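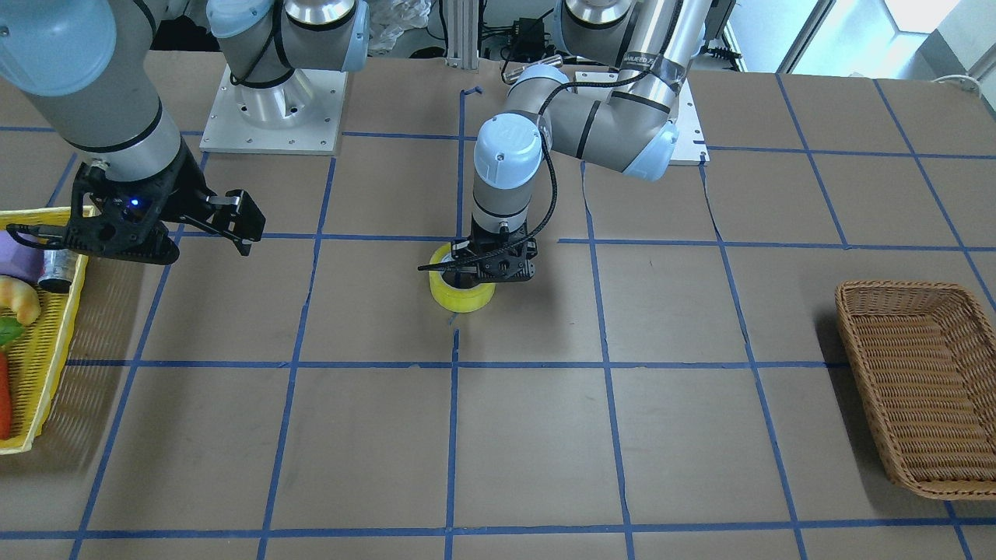 From: Sheena Aitken
To: pomonik-teleop
Date: 28 Apr 2021
Subject: Re: tape roll demos, left arm

Ailsa Tennant wrote:
> Do we keep episodes where the operator regrasps the
> roll? I have 468 so far and the replay drifts on a few.

Keep them, but tag the regrasp. The drift is a separate fault — the leader arm log starts before the follower log. Trim both to the first gripper command and replay again. Please hold the basket episodes until May.

Sheena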